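Miswood erweitert Textilprogramm um Flisero-Tücher

24. März 2026 – Miswood nimmt die Tücher der Reihe Flisero ins Sortiment auf. Zum Start gibt es 3 Größen, die größte misst 200 mal 400 Zentimeter.

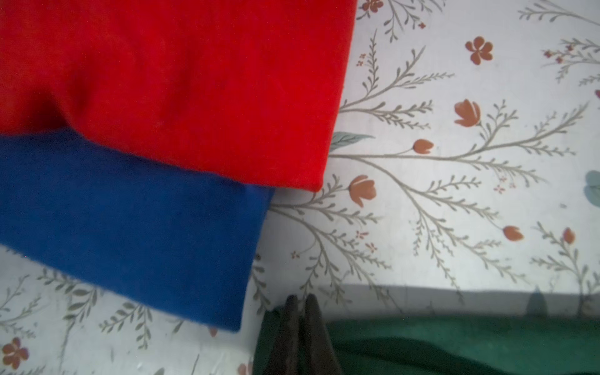

Flisero ist für Haushalte gedacht, die Textilien offen stapeln. Zu den Farben gehören Rot und Königsblau – auf einer weißen Tischdecke mit orangefarbenen Blüten bleiben beide gut zu unterscheiden. Der Verkauf beginnt im August. Fragen beantwortet Sem Dijkstra, Miswood.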